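Keeping Bank Cards and Receipts Readable at Home

Magnetic stripes fail more often than chips. Store cards in separate slots, stripe facing away from any metal clasp, and keep them clear of the magnets on refrigerator doors, purse flaps and phone cases. A dirty chip can be wiped with a dry microfiber cloth. Do not use scouring powder or a pencil eraser on the contacts.

Thermal receipts from cash machines fade with heat and light. Scan deposit slips the same day at 300 dpi or better, then file the paper in a plain envelope. Vinyl sleeves speed up fading — use polypropylene.

Check each slip against the statement once a month. My May statement from the Denlow branch showed a deposit of $224 where the slip read $242, and the correction took 7 business days. Without the slip there would have been little to argue with.

For a small home safe, place a silica gel pack on the lower shelf and replace it twice a year. Bolt the safe to a stud or slab. Anchors set only in drywall will pull out under a pry bar.

Shred anything with a full account number. Cross-cut, not strip.

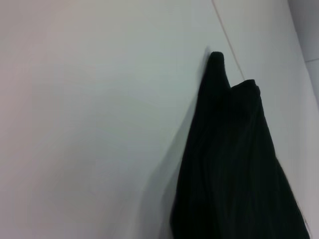 Pale wall with a thin, straight line running across it at a slant.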